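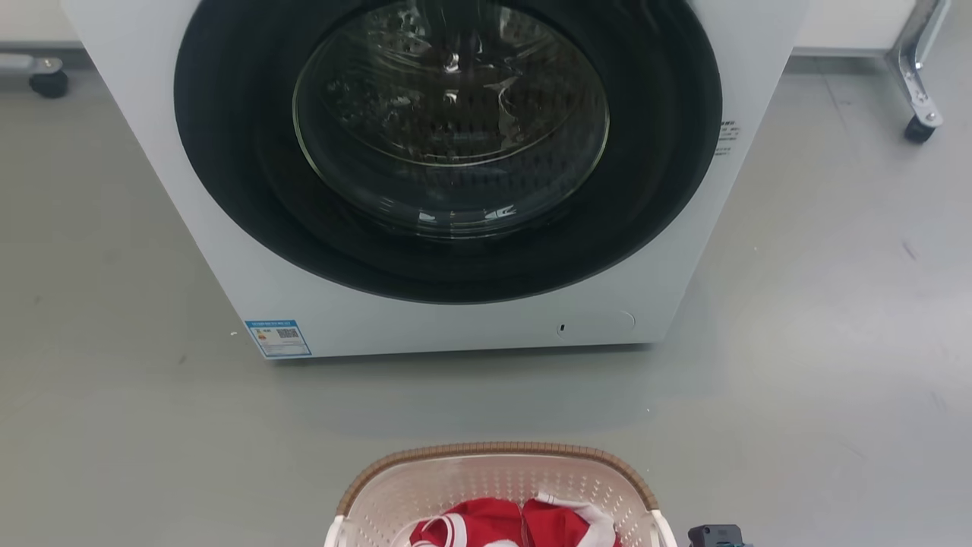 Frontlader, Klappe unten rechts

Waschmaschine pumpt nicht richtig ab — Klappe unten geht nicht auf

Hatix
Mitglied, 344 Beiträge

Hallo zusammen,

seit April haben wir in der neuen Wohnung eine Waschmaschine, Frontlader, weiß, direkt auf dem glatten grauen Boden aufgestellt. Lief bisher ohne Probleme. Seit ein paar Wäschen bleibt nach dem Schleudern Wasser stehen, die Handtücher kommen klatschnass raus und beim letzten Mal hat sie mitten im Programm abgebrochen. Die Trommel habe ich danach leer gemacht und noch einmal nur Abpumpen gewählt. Es brummt, dann kommt ein wenig Wasser im Waschbecken an, dann nichts mehr.

Ich vermute das Flusensieb. Unten rechts ist eine Klappe mit abgerundeten Ecken, an deren linkem Ende eine kleine schwarze Kerbe ist. Mit dem Fingernagel komme ich da nicht weiter, und mit Gewalt will ich nichts abbrechen. Die Anleitung ist beim Umzug verschwunden. Auf der Front klebt rechts neben der Tür noch ein kleiner weißer Aufkleber, aber dessen Schrift ist so winzig, dass ich damit nicht viel anfangen kann.

Meine Fragen: Wie bekomme ich die Klappe auf, und wie viel Wasser kommt da raus? Unter die Maschine passt kein Eimer. Und kann ich das Energielabel unten links bei der Gelegenheit abziehen oder braucht man das für die Garantie? Es klebt sowieso schief.

Danke schon mal.

Malabanan
Mitglied

Die Kerbe ist zum Aufhebeln da. Nimm einen flachen Schraubendreher mit etwas Stoff um die Spitze oder eine alte Plastikkarte, in die Kerbe stecken und vorsichtig zu dir hin hebeln. Bei manchen Geräten klappt der Deckel danach nach unten, bei anderen hat man ihn ganz in der Hand. Wenn er an einer Seite festhängt, nicht ziehen, sondern erst schauen, wo die Nasen sitzen.

Vorher:

Maschine aus, Stecker raus, Wasserhahn zu.
Falls du heiß gewaschen hast, mindestens 30 Minuten warten.
Altes Handtuch vor die Maschine legen und eine flache Auflaufform oder ein Backblech mit Rand davor stellen.

Hinter der Klappe sitzt ein runder Drehverschluss. Bei vielen Maschinen ist daneben ein dünner Schlauch mit Stopfen, den zuerst herausziehen und das Wasser darüber ablassen. Hast du keinen Schlauch, den Verschluss nur ein kleines Stück gegen den Uhrzeigersinn drehen, laufen lassen, wieder zu, Form ausleeren und von vorn. Wenn noch Wasser in der Trommel steht, können das nach meiner Erfahrung fast 15 Liter sein. Plan also Zeit ein.

Wenn nichts mehr kommt, Sieb ganz herausdrehen und unter dem Hahn abspülen. In die Öffnung leuchten und nachsehen, ob sich das kleine Flügelrad der Pumpe bewegen lässt. Es dreht sich etwas ruckartig, das ist normal. Bei mir steckten 2 Haarklammern und ein Stück Socke darin.

Danach das Sieb wieder fest eindrehen, ein Glas Wasser in die Trommel geben und Abpumpen starten. Die Klappe würde ich dabei noch offen lassen, dann siehst du gleich, ob es tropft.

Pallstead
Neu hier

Einfach Kundendienst rufen, bei Garantie würde ich da nicht selber drangehen. Hatte ich auch mal, da war die Pumpe hin.

Sundodix
Mitglied

Sieb reinigen ist normale Wartung, dafür muss meiner Meinung nach keiner kommen. Wenn sie danach immer noch nur brummt, dann ja.

Schau dir auch den Ablaufschlauch an. Du schreibst, das Wasser läuft ins Waschbecken, also hängt er vermutlich am Siphon. Nach einem Umzug ist der Schlauch hinter der Maschine gern mal geknickt, oder im Anschlussstutzen sitzt Dreck.

Zum Label: Das kannst du abmachen. Für die Garantie zählt der Kaufbeleg. Den QR-Code würde ich vorher abfotografieren. Mit dem Föhn anwärmen und langsam von einer Ecke her abziehen, Kleberreste gehen mit etwas Speiseöl weg. Den kleinen Aufkleber rechts neben der Tür würde ich dranlassen.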